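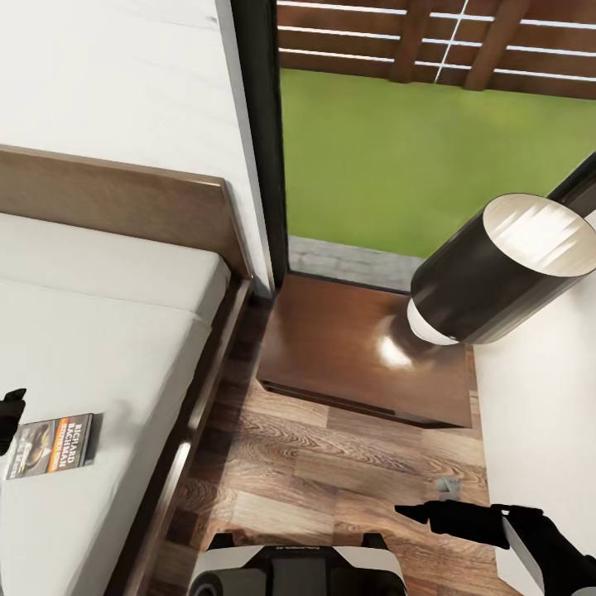 침실 시뮬레이션 환경에서 진행한 그리퍼 비교 시험. 침대 위에 책 한 권이 놓여 있다.

시뮬레이션 기반 그리퍼 비교 시험 중간 보고
2022년 3월 30일

Cirkano 연구소 조작기술팀은 가정용 양팔 로봇에 적용할 그리퍼를 선정하기 위하여 시뮬레이션 환경에서의 비교 시험을 진행하고 있다. 시험 대상은 끝이 좁은 손가락형 그리퍼 Ela와 접촉면이 넓은 평행형 그리퍼 Cirko의 두 기종이며, 제어기는 두 기종 모두 연구소가 자체 개발한 Tăng을 사용한다. 본 호에서는 1차 시험의 경과와 현재까지 확인된 사항을 회원 기관에 알리고, 후속 시험의 일정을 안내한다.

시험 총괄은 Xuân Đinh 책임연구원이, 카메라 구성과 제어기 조정은 Sylvain Moulin 선임연구원이 맡았다. 두 연구원은 지난해 주방 환경에서 수행한 예비 시험에도 참여하였으며, 당시 작성한 시험 절차서를 침실 환경에 맞게 개정하여 이번 시험에 적용하였다. 개정된 절차서에는 침대와 협탁 사이처럼 폭이 좁은 구간에서의 팔 진입 순서, 그리고 침구 위에 놓인 얇은 물체에 접근할 때의 하강 속도 기준이 새로 포함되었다.

침실을 시험 환경으로 정한 이유는 높이가 서로 다른 작업면이 가까이 모여 있다는 점에 있다. 바닥과 침대, 협탁의 상판은 로봇의 팔이 취해야 하는 자세가 모두 다르고, 한 작업면에서 다음 작업면으로 넘어가는 동안 손목의 방향을 여러 차례 바꾸어야 한다. 협탁 위의 전등과 같이 키가 있는 물체는 접근 경로를 제한하며, 이 조건에서 그리퍼 외형의 차이가 경로 계획에 그대로 반영된다. 주방 예비 시험에서는 작업면의 높이가 대체로 일정하여 이러한 차이를 충분히 살피지 못하였다.

1차 시험에서는 모두 771회의 시행을 수행하였다. 각 시행은 로봇이 정해진 출발 위치에서 이동하여 지정된 물체에 접근하고, 이를 집어 올린 뒤 목표 위치에 내려놓는 순서로 구성된다. 한 시행의 제한 시간은 40초로 하였으며, 제한 시간을 넘긴 경우에는 물체를 들고 있더라도 실패로 기록하였다. 물체의 초기 위치와 방향은 시행마다 무작위로 바꾸되, 두 기종이 동일한 배치 목록을 사용하도록 하여 결과를 서로 대조할 수 있게 하였다.

얇고 평평한 물체를 다루는 시험에서는 Ela가 안정적인 결과를 보였다. 특히 책과 같이 침구 위에 눕혀 놓은 물체의 경우, 좁은 손가락 끝을 물체의 모서리 아래로 넣는 동작이 비교적 적은 재시도로 이루어졌다. 다만 표지가 매끄러운 물체를 들어 올린 뒤 손목을 회전시키면 물체가 손가락 사이에서 돌아가는 현상이 반복하여 관찰되었다. Moulin 선임연구원은 이 현상이 접촉면의 크기와 마찰 계수 설정 양쪽에 영향을 받는 것으로 보고, 두 요인을 분리하여 확인하는 추가 시행을 준비하고 있다.

Cirko는 부피가 있는 물체를 옮기는 과정에서 강점을 나타냈다. 한 번 파지한 물체의 자세가 이동 중에도 잘 유지되었고, 목표 위치에 내려놓을 때의 위치 오차도 작았다. 반면 침구 위의 얇은 물체에서는 손가락이 매트리스 표면에 먼저 닿아 접근이 중단되는 사례가 많았으며, 협탁 주변에서는 그리퍼의 폭으로 인하여 우회 경로를 택하는 경우가 잦았다. 우회 경로를 택한 시행은 제한 시간을 넘기는 비율도 높았다.
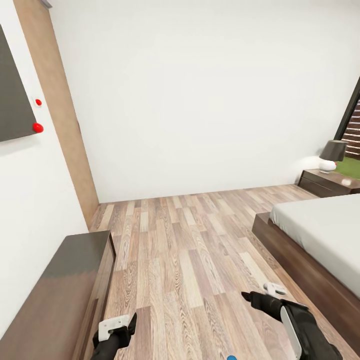

이동 구간의 시험은 침대 앞쪽의 트인 바닥에서 시작한다. 로봇은 두 팔을 앞으로 둔 채 접근하며, 이때 양쪽 그리퍼는 아무것도 쥐지 않은 상태를 유지하여야 한다. 출발 자세를 통일한 것은 예비 시험에서 팔의 초기 자세에 따라 첫 접근 시간이 크게 달라졌기 때문이다. 개정 절차서는 양팔의 관절 각도를 기종별로 따로 지정하고, 출발 전 자세가 허용 범위를 벗어난 시행은 집계에서 제외하도록 규정하고 있다.

카메라 구성에 대해서도 비교가 이루어졌다. 연구진은 아래쪽으로 크게 기울인 시점과 방 안쪽을 향해 완만하게 내려다보는 시점을 각각 적용하여, 제어기가 물체의 위치를 추정하는 데 걸리는 시간과 추정 오차를 측정하였다. 크게 기울인 시점은 바닥과 협탁 주변의 물체를 파악하는 데 유리하였으나, 전등과 같은 물체가 뒤편을 가리는 문제가 있었다. 완만한 시점은 이동 경로를 계획하기에 적합한 반면, 로봇의 바로 앞에 있는 물체를 놓치는 경우가 있었다. 연구진은 이동 중에는 완만한 시점을 사용하고 작업면에 도달한 뒤 카메라를 숙이는 방식을 2차 시험의 기본 설정으로 채택하였다.

제어기 Tăng의 명령 주기는 초당 20회로 고정하였다. 예비 시험에서는 주기를 기종에 따라 달리 설정하였으나, 그 결과 그리퍼의 성능 차이와 제어 조건의 차이를 구분하기 어렵다는 지적이 내부 검토에서 제기되었다. 주기를 고정한 이후 Cirko의 파지 동작에서 나타나던 미세한 떨림은 줄어들었으며, Ela에서는 뚜렷한 변화가 확인되지 않았다. 손가락을 닫는 힘의 상한은 기종별 권장값을 따랐고, 시험 도중에는 변경하지 않았다.

조명과 재질의 반사에 관한 사항도 기록해 둔다. 협탁의 광택 있는 상판에 밝은 반사가 생기는 조건에서는 물체의 윤곽 추정이 불안정해지는 경향이 있었다. 연구진은 반사 영역을 추정 대상에서 일률적으로 제외하는 방법을 검토하였으나, 해당 영역에 놓인 물체까지 누락될 우려가 있어 채택하지 않았다. 현재는 카메라의 각도를 조금씩 바꾸어 얻은 여러 영상의 추정값을 합치는 방법을 시험하고 있으며, 그 결과는 별도의 기술 자료로 정리할 예정이다.

Xuân Đinh 책임연구원은 내부 발표에서 “두 기종의 우열을 하나의 성공률로 정리하기는 이르다”고 밝히고, “물체의 종류와 작업면에 따라 실패의 원인이 다르므로 원인별 집계를 먼저 마친 뒤 선정 기준을 확정하겠다”고 설명하였다. 이에 따라 연구소는 실패 사례를 접근 중단, 파지 실패, 이동 중 낙하, 제한 시간 초과로 나누어 재분류하는 작업을 진행하고 있다. 분류가 모호한 사례는 두 명의 연구원이 각각 판정한 뒤 의견이 다를 경우 시행 기록을 함께 재생하여 결정한다.

2차 시험은 6월에 시작한다. 시험에는 한쪽 팔에 Ela를, 다른 쪽 팔에 Cirko를 장착하는 혼합 구성이 추가되며, 새로운 물체 6종이 시험 목록에 포함된다. 혼합 구성에서는 한 팔이 물체의 가장자리를 들어 올리고 다른 팔이 이를 넘겨받는 동작을 중점적으로 살필 계획이다. 양팔의 무게가 달라지는 데 따른 제어기 보정은 Moulin 선임연구원이 담당한다.

회원 기관은 2차 시험에 포함하기를 희망하는 물체나 배치 조건을 연구소에 제안할 수 있다. 제안서에는 물체의 치수와 무게, 표면 재질, 예상되는 작업면을 기재하여야 하며, 가능한 경우 삼차원 모형 파일을 함께 제출하여야 한다. 1차 시험의 절차서와 배치 목록은 회원 자료실에서 열람할 수 있고, 시행 기록 원본은 재분류 작업이 끝난 뒤 공개한다. 관련 문의는 Cirkano 연구소 조작기술팀에서 접수한다.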